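Why Do We Wash Dishes With Soap?

Run a greasy plate under the faucet and the water slides right off. The grease stays put. Water and oil do not mix, so water alone cannot carry oil away.

Soap can. It is made of very tiny pieces called molecules. Each soap molecule has two ends. One end likes water and the other end likes oil. When you scrub, the oil-loving ends stick into the grease and the water-loving ends point out. Soon each drop of grease is wrapped in a little ball of soap — scientists call it a micelle — and the water can rinse it down the drain.
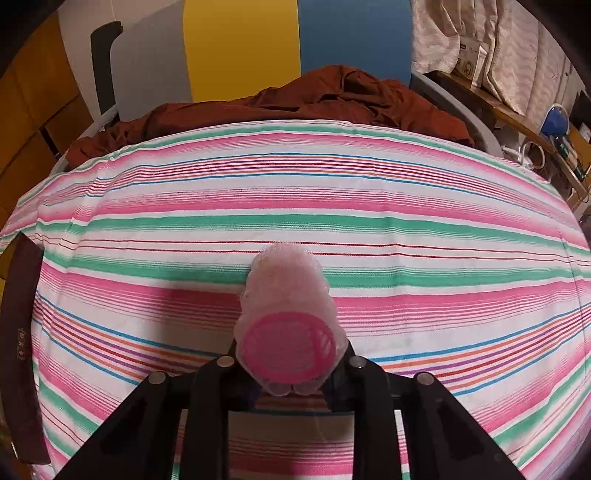
Scrubbing helps because it breaks big patches of grease into small drops. Small drops are easier for soap to surround. Warm water helps too. It makes many fats softer and runnier.

People have made soap for a very long time. In the town of Gallcombe, the small museum has a soap kettle that could hold 62 gallons. Workers boiled animal fat with water that had been poured through wood ashes. The job took almost 7 hours, and it smelled bad.

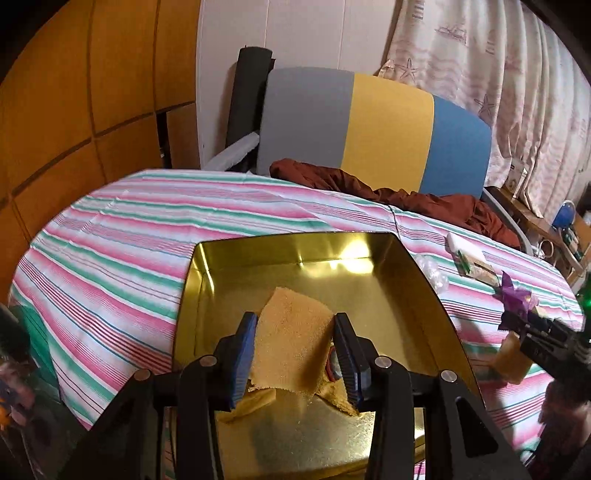

Tilda Szekeres
Staff Writer, Titby Science Pages
25/03/2022

Try It Yourself

You need a bowl of water, some ground pepper and a drop of dish soap. Ask an adult before you start.

Shake pepper over the water until it covers the top. Touch the middle with a clean finger. Not much happens. Now put the soap on your fingertip and touch the water again. The pepper rushes to the sides of the bowl.

Water has a kind of stretchy skin on top, called surface tension. Soap weakens it in the middle, and the stronger skin near the edges pulls the pepper away.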